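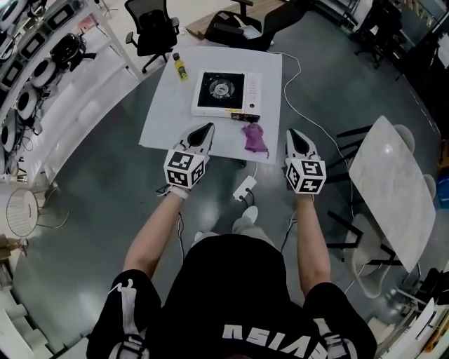

4. Setting up and looking after the hand-held grippers

I look after the Melusard grippers at Tusoseo, and this is the section I get asked for most, so I've tried to write it the way I'd say it if I were standing next to you. You'll want a clear half hour the first time. After that it goes much faster!

4.1 Getting the table ready

1. Put the props for the task on the table before you pick up a gripper. If the job sheet says stove, bottle and cloth, all three go out now. It's very hard to fetch anything with both hands full.

2. Check the power strip on the floor is switched on and that every plug is pushed right home. I walk the cord with my eyes from the table corner down to the strip and tuck in any loop that a foot could catch.

3. Set the stove square to the edge you'll be working from, with the knob where your right hand can get at it.

Caution: the stove stays off for all set-up and calibration. The jaw pads are not made for heat, and a scorched pad means a new pair.

4.2 Putting the grippers on

1. Take the left one first. Fit the wrist strap snug but not tight – you should be able to slide one finger under it.

2. Let the cables hang down from the handle on the outside of your arm. Don't wrap them round your wrist, however tidy it feels. I did that for a whole month and wore through two cables.

3. Pick up the right one and squeeze both handles slowly, all the way, five times. The jaws should open and close evenly and the pads should meet flat. If one side lags, stop and go to 4.4.

4. Turn each marker cube so you can see its faces. You're looking for smudges, lifted corners and scratches. A thumbprint in the middle of a black square can be enough to lose tracking, and yes, it's nearly always a thumbprint.

Note: hold the handles, never the cubes. If you've knocked a cube even slightly, do the calibration again.

4.3 Calibrating the pair

1. Start Drorkutine on the desk machine and wait for both grippers to show green. Mine take up to 30 seconds, the left one usually being the slow one.

2. Hold the two grippers out in front of you over the table, jaws pointing down and 200 mm apart. There's a card in the Plattner box cut to that length if you don't trust your eye (I don't).

3. Press Start and turn both wrists slowly inwards, then outwards. Keep your elbows loose. The program wants to see every printed face at least once.

4. Read the score. Anything from 94 upwards is fine and you can carry on. Lower than that, wipe the cubes and repeat.

5. Face the grippers towards each other and close the jaws. If you get error 797, one of them can't see the other's marker. Nine times out of ten a sleeve or a forearm is in the way, so shift your grip and try again.

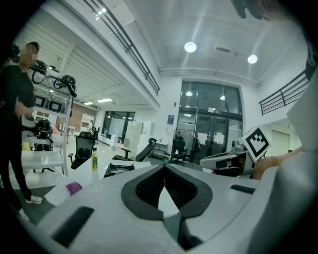
Fig. 4-2. One gripper seen from close behind another, with its marker board upright.

If you're working as a pair, agree who is calling the steps before anyone presses Start. Headgear goes on last, once both grippers are showing green, and back on the rack first when you finish.

4.4 Jaws that stick or lag

1. Quit Drorkutine and unplug the gripper that's giving trouble. Please do unplug it, I've had a fingertip nipped.

2. Open the jaws by hand and look along the pads for fluff or crumbs. Cloth tasks are dreadful for fluff.

3. Brush out the hinge with the soft brush, dry. No oil! It creeps on to the pads and then everything slides.

4. Squeeze the handle another five times. Still stiff? Tag it with the date and your initials and pass it to Sem Hermans, who keeps the spare springs.

4.5 Cleaning

Wipe the marker faces with a dry lint-free cloth at the end of every session. The pads can have a slightly damp one. I change the pads every June whether they look worn or not, and log it on the sheet inside the cupboard door.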